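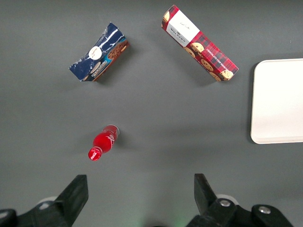
I have been told, more than once and by more than one person in this house, that I am not to be trusted with the biscuit shopping. I go in for one sensible packet and come out with enough for a church fete. So this year I've decided to be organised about it and keep a proper record of what we try, what went down well and what got left at the bottom of the tin going soft.

It all started with the film nights. We do them on Saturdays when the weather's rotten (and in Skuvudcombe that's most of them, even in summer) and whoever is coming brings something to sit through and I do the snacks. That was the deal from the start. Fidelina from two doors down usually picks something with subtitles, Ibrahim picks something with explosions, and we argue about it until it's too late to watch anything very long.

Anyway, the biscuits. I got the Walkers chocolate chip shortbread, in the red tartan box, and I make no apology because I love them. I grew up thinking shortbread was for December and for visitors, and there's still a bit of me that feels naughty opening a box when it isn't even autumn. Purists will say shortbread shouldn't have chocolate in it at all. My mum was one of them! She'd have a plain finger with her tea and look at mine as if I'd put ketchup on it. But the chips and all that butter together – lovely. They're round ones as well, so you can't dunk them the way you'd dunk a finger, you have to sort of post them in sideways and hope.

Then there's the blue packet, which is a chocolate biscuit I hadn't had before. I can't tell you much about the name as I've been saying it differently every time and Ibrahim has been correcting me every time, also differently. I'd picked it up purely for the look of it. It was that lovely deep navy wrapper and the brown biscuits down the side, I'm a sucker for that sort of thing. They're darker and drier than I was expecting and not all that sweet, and I'd say they want milk with them, or coffee. I had two on their own and wasn't sure, then had another with a coffee and was very sure indeed.

The red bottle of pop was for anybody who doesn't want tea at nine at night. I always think one will be plenty and then Efraín turns up with his lads and it's gone before the titles.

Now, the tray. I have wanted a plain white tray for ages! The old one was a wedding present with a handle that pinched your fingers, and I finally gave up on it. The new one is just a rectangle, nothing clever about it, and it looks very smart on the dark table. I had grand ideas of laying everything out in rows like they do in hotels. What really happens is that I do one nice row, someone takes from the middle of it, and after that it's a heap.

Scores so far, then. Shortbread first, by miles, with Fidelina voting for it twice. The chocolate ones second, but I think they'll climb once people start having them with coffee. Ibrahim wants it written down that he'd have put them first, so there you are, Ibrahim, it's written down.

Next time I'm meant to be trying something with ginger in it. Colleen swears by a recipe with black treacle that you leave in the tin for a couple of days before you're allowed to touch it, and I've asked her for it, so if it turns up I'll put it on here. If anyone has a favourite packet I should be looking out for, leave me a comment – nothing with coconut, please, I can't be doing with it.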